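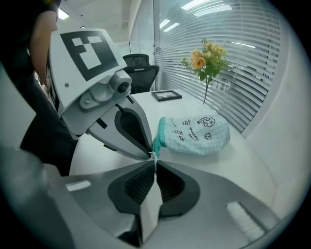
August, evening. Slow day. Went through the winter box at the white table before supper, 40 minutes by the clock. Mwende wants the kids' things sorted before she drives up to Stendemholm, and Jad still has the good bag.

The blue mitten with the doodles is fine for another year, I think. I like the green band at the bottom. Will ask Nandini if her youngest wants it.

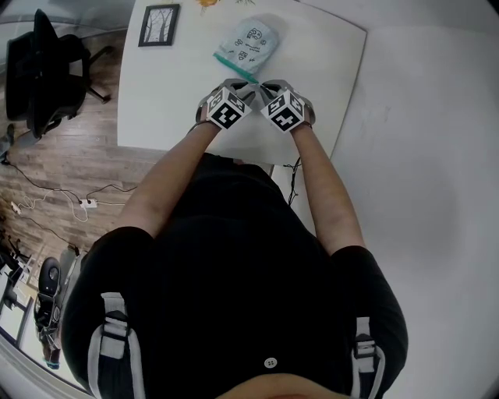
The blue mitten, on the white table.

Left the tree drawing where it was. It needs a nail and I have none. Soup again, bed at ten.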